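Preguntas frecuentes: cómo presupuestar una célula de dos brazos

Proyecto Bruvcombe / Equipamiento / Preguntas frecuentes
Actualizado el 12 mar 2024

¿Por dónde empiezo, por los brazos o por la mesa?
¡Por la mesa! Nosotros lo hicimos al revés en Hudham y acabamos pidiendo dos veces la perfilería de aluminio. Dibujad primero la superficie, las paredes y el carril delantero, y luego mirad qué brazos caben.

¿Qué parte del dinero se va en lo que no son brazos?
En nuestro caso, el 33 %. Cables, placas de control, pinzas, paneles, la placa base donde se atornilla todo... Son partidas pequeñas que conviene apuntar desde el primer día (la hoja de cálculo lo agradece muchísimo).

¿De verdad hacen falta 2 brazos?
Para ropa, sí, y es la parte que más nos gusta. Con una prenda grande, como una sudadera, cada pinza coge un trozo del borde y se levanta la tela por los dos lados. Con un solo brazo se pueden hacer muchas otras cosas, pero doblar se complica bastante.
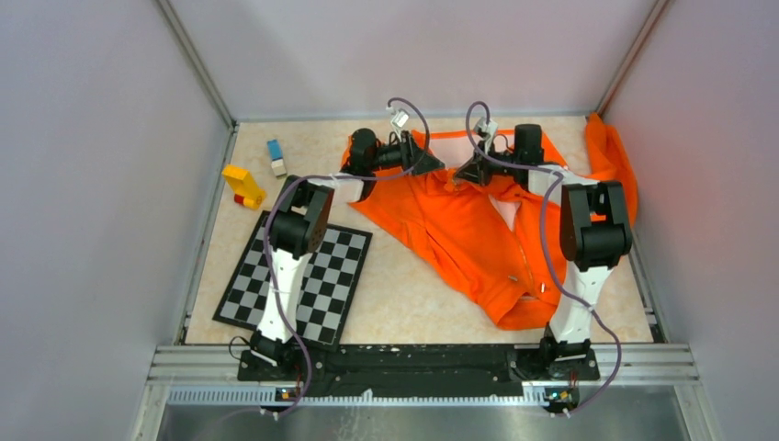 En el taller de Nunberg llevan tiempo insistiendo en que una pareja de brazos no cuesta el doble que uno, que el gasto de verdad es el segundo juego de pinzas de repuesto, y que ellos lo compraron tarde y tuvieron la célula parada 22 días. Tomamos nota: el repuesto va ahora en el pedido inicial.

¿El tablero de calibración se compra o se imprime?
Las dos cosas valen. Si lo imprimís, que sea sobre algo rígido y bien plano. Nosotros compramos uno ya hecho y estamos encantados.

¿Cuánto margen dejo para imprevistos?
Un 20 %. Suena a mucho hasta que llega la factura del transporte.

¿Y las prendas y los objetos de prueba?
¡También se presupuestan! Sudaderas, bloques de juguete, lo que queráis manipular. Buscad colores vivos y cosas con cremallera, que dan mucho juego.

¿Se puede ampliar más adelante?
Sí. La célula Mạch, la siguiente de nuestra lista, reutilizará el mismo diseño de carril. Guardad los planos y las referencias de tornillería en la misma carpeta que el presupuesto.

Volver a Equipamiento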